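# Plorau Folding Sheet, White

I've been folding big paper for years, mostly lampshades and window pieces, and the Plorau is the sheet I ended up making for myself before anybody else wanted one. It comes white, it comes flat, and it arrives pre-scored so you aren't sitting on the floor with a ruler until midnight (I did that for the first two, never again!).

The name of the fold is Grgić. It's a pattern of triangles and slanted four-sided shapes that meet in little star points, and once you get one star to pop, the ones next to it start wanting to go too. Go slowly there. I push from the back with my thumbs and pinch from the front, and I leave the outer border for last — it always looks scruffy until the middle has settled.

White is the color I'd pick every time. Every facet catches the light a bit differently, so you get all these pale grays for free, and you'll keep moving it around the room to see what it does. 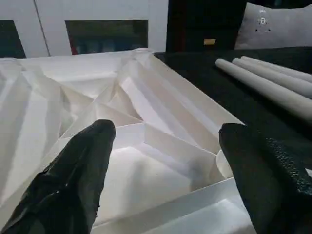
Can I flatten it and fold it again?

You can, as long as you open it from the edges inward and don't iron it. The creases remember where they were, so the second go takes me almost 2 hours, and the first took a whole afternoon.

**What you get**

- 1 pre-scored white sheet, item no. 917
- A bone folder from Brallport, the short one
- My fold notes, 2 pages, with the star step drawn out big

**Good to know**

Scored sheets are made in batches of 400, and the next batch is planned for October. Keep yours away from steam and out of the bathroom. A soft dry brush gets dust out of the valleys — a cloth just snags on the points.

If you've already got the smaller Revance sheet, the notes are the same apart from the border, so you can skip straight to the second page.

Page updated July 15, 2026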